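Messages in hip-hop, but the other way around: has the comedown on lyrics hurt the production?
Forum: Rap, Beats and Everything After

coldroom_mtl
Dec 16, 2019

I've been going back through the records I bought this year and I keep landing on the same complaint. The writing is better than it's been in ages. Rappers talk about their parents, about rent, about being sober. Fine, good, I'm in favour. But half of the albums sound like the beats were picked in an afternoon.

The one that set me off is Firnodden, the new Woltholm record. I've listened to it maybe ten times. The verses on side one are as good as anything from that crew, and behind them is the same muffled piano loop and the same hi-hat for nearly the whole side. When they started out, the words were throwaway and the production was the reason you bought it.

Is it just me?

benedek_b
It's not just you but I think you're wrong about Firnodden. The piano is meant to sit there. He's rapping about his grandfather's house and the loop barely moves for four tracks, then the drums drop out and you notice the room. If there was a busy beat under that I wouldn't have caught half the lines.

Where I agree is Unholm. That one has the good verses and no excuse for the beats.

(Benedek Bozsik, Hamilton. I used to post here as bb_tapes.)

saltbox
Welcome back Benedek. I remember the tapes.

I bought Firnodden at the show in November and the sound was completely different live. They had a real bass player and the piano was an organ. I'd pay for a recording of that version. I got the shirt as well and it's a decent heavy one, no complaints after several washes.

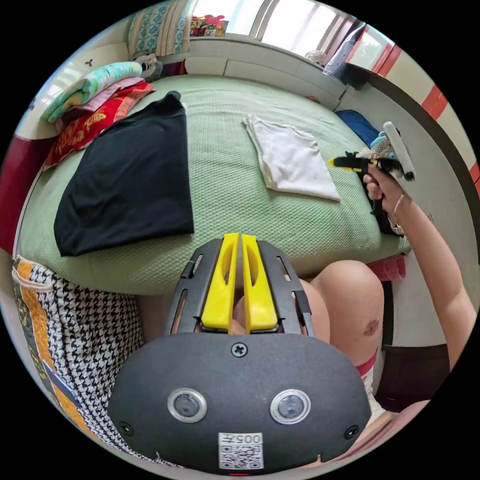 Black tee, folded, on the spare bed

coldroom_mtl
The organ version is up online somewhere, somebody recorded it from the balcony. It's better. That's sort of my point — the songs are strong enough to carry a proper arrangement and the album didn't give them one.

Benedek, I take the point about track four. I still don't think it needs the whole side to get there.

greyline88
I'll disagree with everybody. The production hasn't got worse, you've all got older and you listen to words now. When I was 17 I couldn't have told you one full verse off the first Woltholm tape. I knew every snare. My nephew is the same today. He plays Unholm in the car and he has no idea it's about a custody hearing. He likes the low end.

Also the first tape was mostly loops too. Go back and check. Side two is one horn sample chopped three ways.

coldroom_mtl
I did go back. The horn is chopped three ways and every one of them is interesting. A loop doesn't bother me. A dull loop bothers me.

L_Vitola
I do some mixing so I can add a bit here. Budgets are part of it. The label that put out the early records paid for sample clearance, and the one they're on now doesn't. If you can't clear a horn line you play a piano figure yourself and you filter it until it sounds old. A lot of what you're calling dull is people working around that.

The other part is how the vocal gets mixed now. Artists want every word heard, so anything in the same range as the voice gets turned down or carved out. Horns, guitars and the busier keyboard parts are the first to go. So in a roundabout way coldroom is right, the lyrics did push the production back. It happens at the desk though, well after anybody has picked a beat.

Laimutė Vītola

saltbox
That explains Unholm. I always thought my copy had something wrong with it. I put it on again today with a bit of laundry to get through and the voice is miles out in front of everything.
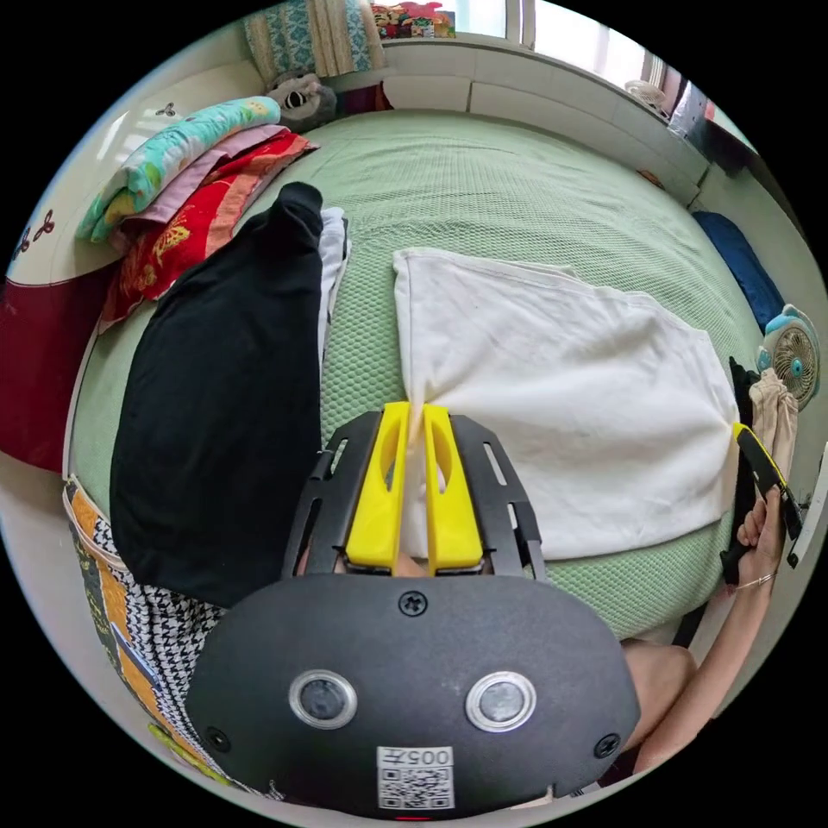
White cloth on the green bedspread, Unholm side one playing

greyline88
So do you mix them like that, Laimutė, or do you push back?

L_Vitola
Both. If the person paying wants the vocal up, it goes up. I'll usually send a second version with the voice a little lower and say nothing about which is which. They pick the lower one more often than you'd think. I had nothing to do with either of the records in this thread, so don't blame me for those.

benedek_b
Has anyone heard the Avotiņš remixes? It's a 12-inch, pressing of 555, mine is number 51. Two of the Firnodden songs with new drums and what sounds like an accordion. Coldroom, I think it's the record you're asking for. The verses are untouched and the beats have some movement in them.

coldroom_mtl
Didn't know it existed. What did you pay?

benedek_b
Twenty-two dollars plus shipping. It's probably gone up.

saltbox
I've got it, bought it after the show. I like the A side a lot. The B side I find hard going, the drums are programmed right on top of his voice and he's got a quiet delivery on that one to begin with. I lost the last verse entirely and had to look up the words.
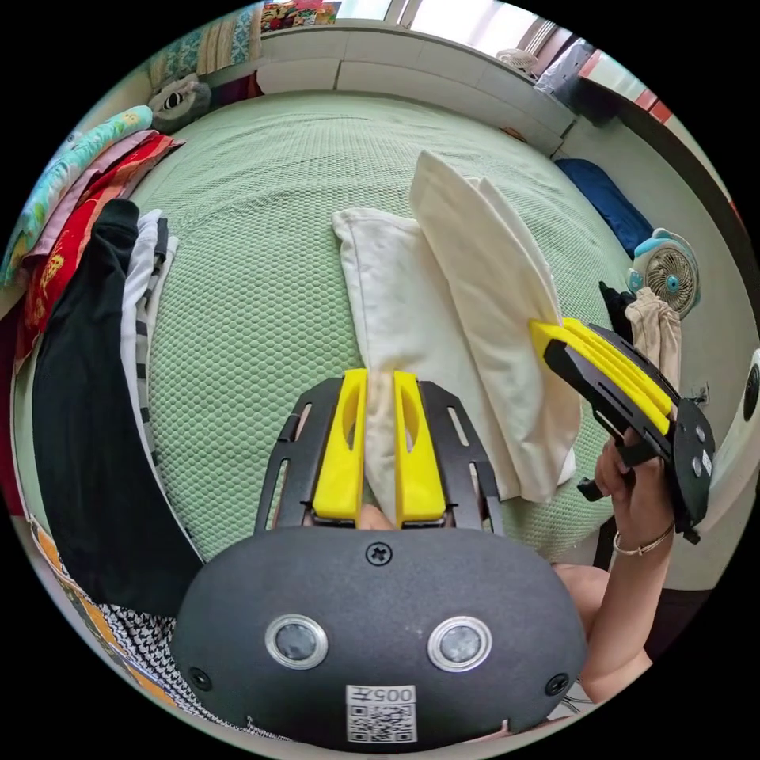 And that last verse is the best thing on the album, the bit about the hospital parking lot. So I end up back at the original, piano and all. If I could have the A side remix and the album version of the other one I'd be happy.

greyline88
So the busy beat buried the words. Laimutė's whole post in one record.

coldroom_mtl
One B side. I'm not conceding on one B side.

Just ordered a copy anyway, thirty-one dollars, so yes it's gone up. I'll post when it gets here.

L_Vitola
Play the B side through headphones first if you have a pair. On speakers the kick takes over everything.

benedek_b
Agree with that. And try the balcony recording right after it, same song, different planet. Does anyone still have the link?

saltbox
Sent it to you both.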